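Open day at the Osilbridge ground, 2025-03-12

Osilbridge opened its ground to members and visitors ahead of the new season, which starts in April. Gates opened at ten and roughly 800 people came through before they closed at three. Entry was free and parking was on the training oval.
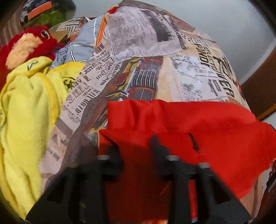
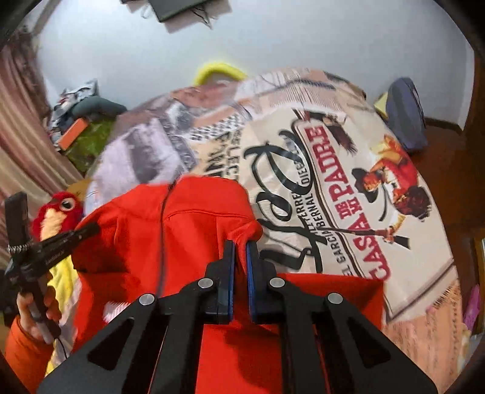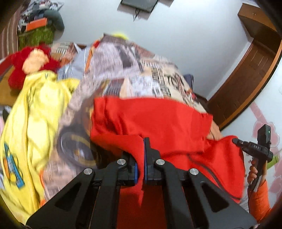 The first tour went through the new eastern stand, which has 645 seats, all under cover. Ground manager Kenneth Mowat took us up the back stairs to the media box, where there is room for six people and one working power point. He said a second would be in before the first home match against Mistard.

From there we went down to the change rooms. The home side has been repainted and has new showers. The visitors' room is the same as it was last year, apart from the door.

Coach Karlijn Verhoeven ran an open training session at noon with 29 players from the senior squad. Wim Wuyts did not train with the group and walked laps with the physio. Verhoeven said he had a tight calf and would be assessed again next week.

The drainage work was the part I most wanted to see. Two matches were called off last winter with water lying in the southern goal square. There are now 472 metres of new pipe under that end, and Mowat showed us the pit where it all comes out behind the scoreboard.

The canteen ran out of sausages at half past one. Season tickets are on sale at the front office.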